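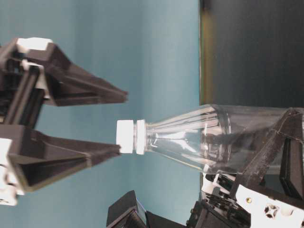 Home > Home & Lifestyle > Decluttering

I've wanted to talk to Renato Escobar about entryways ever since a friend in Salinas sent me photos of hers after he'd been through it (I was jealous for a week!). He helps people sort out their homes for a living, and he starts every job at the front door, with whatever got dropped there. A clear plastic bottle with a white screw cap, lying on its side, is the kind of thing he means. "Everybody has one of those," he told me. "It came in from the car and it never made it to the kitchen."

We met at his place on January 2, 2026, which felt like the right day for it. My own hallway still had wrapping paper in it.

"People call me after the holidays wanting the whole house done," Renato said. "I ask them to give me the first 3 feet inside the door. If you can walk in without stepping over anything, you're in a better mood for the other rooms."

I asked what he takes out first, expecting him to say shoes, and he said mail. He keeps a shallow tray by his own door and empties it on Fridays – anything that doesn't fit goes straight to the recycling. I've tried trays before and they turn into bowls of old batteries and mystery keys, so I told him that.

He laughed. "Your tray is too deep. If it can hide a battery, it will."

Coats were where we disagreed. I like them all out on hooks, it feels cozy to me! Renato allows two per person and puts the rest in a closet, even in December. "You wear the same one every day anyway," he said, and okay, I do.

He learned a lot of this from his old boss, Ulises Montecinos, who used to make him spend 20 minutes sitting on a client's floor before he touched anything. "I hated it. But from down there you see where the bags land, and that's where the hook should go."

So I went home and sat on my floor, with the dog very confused about the whole thing. My bags land by the radiator, it seems, nowhere near the hooks. I've moved two of them over and I'm still arguing with myself about the bench.

Filed under: Organizing, Entryways, Interviews

We use cookies to improve your visit. By continuing to browse, you agree to our Cookie Policy. Accept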